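Two weeks with the Gronell hand-held gripper kit

I've wanted to get my hands on one of these since May, when Ingeborg Fröhlich forwarded me the Grarkia catalog with one page circled in red. The Gronell kit is a pair of grippers you hold and squeeze yourself, plus the software that turns your movements into training data for a robot arm. You do the task, the arm learns from it later. I love this idea so much!

The box weighs more than I expected and everything sits in foam. Setup took us 20 minutes, and most of that was me hunting for the right charger.

First thing I looked at was the finger pads. They're black with a fine texture on the inside faces, and they meet in a V, so whatever you close on gets guided toward the middle.
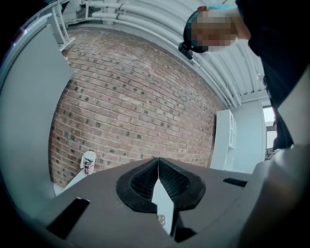 The pads, a paper cup and a lot of brick.

Squeezing the trigger feels great. It's light at the start and firms up as the pads come together, a bit like a good pair of kitchen tongs (I mean that as high praise). My old Kolev had a stiff spring and after half an hour my thumb would be complaining. With this one I kept going until lunch and forgot to stop.

The view from the built-in camera is very wide. You get the pads, the table, the wall and a good piece of the ceiling all at once, with everything straight bent into a curve. It takes a little while to get used to, but it means you don't have to aim. If the pads are pointed at the thing, the thing is in there. I'd still keep your table simple for the first few recordings and add clutter once you have the feel of it.
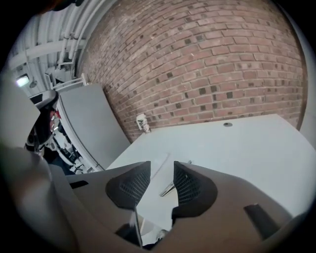

Using two at once

The left and right units each carry a white cube with black square markers printed on its sides, and the software uses those to work out where your hands are. Keep your sleeves out of the way! I lost a few good takes to a baggy sweatshirt before I figured that out. Short sleeves, or roll them up.

We logged 107 takes in the first week and 611 by the end of the second, and only 3 had to be thrown out for a bad sync, which I think is terrific. My favorite part is how fast your hands get it. Reaching, lining up, closing, all of that feels normal after one morning, and passing things from one side to the other came a day later.

Gripes? The manual is thin, and the section on calibration sends you to a page that doesn't exist yet. The carrying case (made by Jusivwood, sold separately) closes with a fiddly latch. I'd also like a wrist strap in the box.
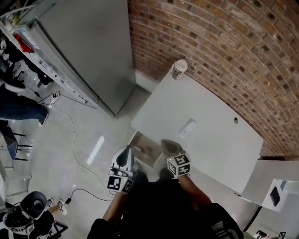 Ingeborg Fröhlich: So glad you finally got to try it! The calibration page went up for me when I registered the kit, so check your account. And do the calibration again whenever you take the cubes off. I skipped that once and lost a whole afternoon of takes.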